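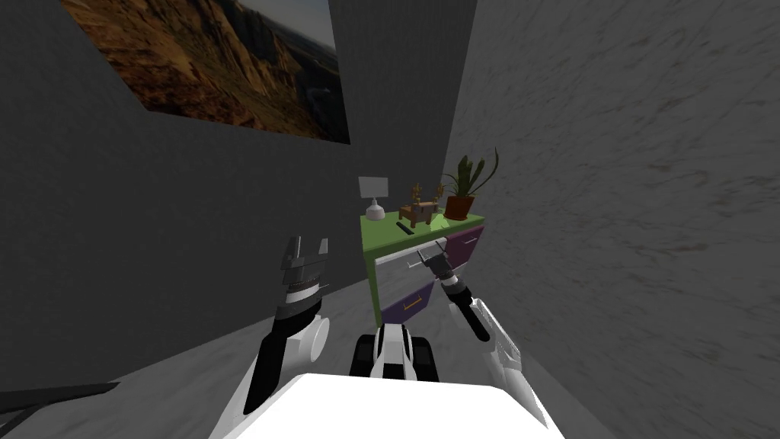 A framed canyon landscape on a dark gray wall, with a small green-topped nightstand in the corner below.

Telcombe Releases Wamia Wall Coating for Interior Rooms

Two-part mineral finish is rated for corners, bedrooms and rented housing

TELCOMBE, May. Brilska, a maker of mineral-based interior finishes, today released Wamia, a two-part wall coating for use over plaster, drywall and previously painted surfaces. The product is supplied as a base coat and a top coat. It is sold in flat dark tones and in a streaked finish that is worked by hand with a steel blade.

Wamia replaces the Ilie range, which Brilska has made at its Telcombe plant for seven years. Ilie needed a separate primer on most painted walls. The Wamia base coat contains the bonding agent, and no primer is required where the old paint is sound. Walls with flaking paint, soot or water stains must still be scraped and sealed before work starts.

"Most of the calls we took on Ilie were about the primer step," said Carmela Dal Bello, product manager at Brilska. "People skipped it or used the wrong one. We moved the bonding agent into the base coat and retested on the same wall types."

Application

The base coat is applied by roller in a single pass and left to dry for 20 hours at normal room temperature. The top coat follows by roller for flat tones, or by blade for the streaked finish. The two finishes can meet at an inside corner without a trim strip. Brilska advises finishing the flat wall first, letting it dry fully, and masking it before the blade work begins on the adjoining wall.

Picture hooks and light shelves may be fixed through the coating. Holes should be drilled at low speed, with tape over the mark. Furniture should be kept clear of the wall until the top coat has cured, after which it can be pushed back into place.
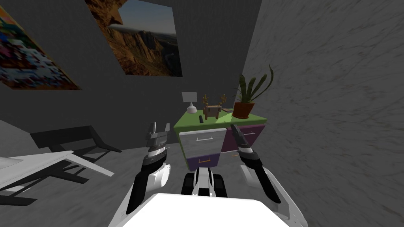
Testing

Wamia was tested at the Telcombe plant under the direction of Sebastian Moldovan, head of the coatings laboratory. Sample panels were scrubbed for 500 cycles with a damp nylon brush and a mild soap solution. Flat tones showed a slight rise in sheen at the end of the run. The streaked finish showed no change that could be read on the gloss meter.

A second set of panels was used to check touch-up work. Patches in the flat tones blended best when the repair was carried out to the nearest corner. Spot repairs in the middle of a dark wall remained visible under side light, and the data sheet now says so.

"Dark flat walls mark more easily than pale ones. The coating reduces that, but it does not remove it," Moldovan said. "For a hallway or behind a chair we would suggest the streaked finish."

Supply and Training

Both coats are packed in resealable tubs. One set covers 40 square meters on smooth plaster and less on rough or porous walls. Tubs should be stored above freezing and stirred by hand before use. Power mixing draws in air and can leave pinholes in the top coat.

Ilie will stay on sale until present stock is used up. Ilie and Wamia top coats should not be mixed, but Wamia can be applied over a sound Ilie wall after light sanding and dust removal. Color names have been carried over where the tone is unchanged.

Training for contractors will be led by Lăcrămioara Crăciun at the Telcombe plant. Each session covers surface checks, blade angle and corner masking. Contractors already approved for Ilie need only attend the blade section.

About Brilska

Brilska makes mineral coatings, fillers and sealers for interior walls and ceilings. Its products are sold through trade counters and direct to contractors.

Press contact: Trevor Greenwood, Brilska Press Office, Telcombe
Technical inquiries: Petrică Cozma, Contractor Support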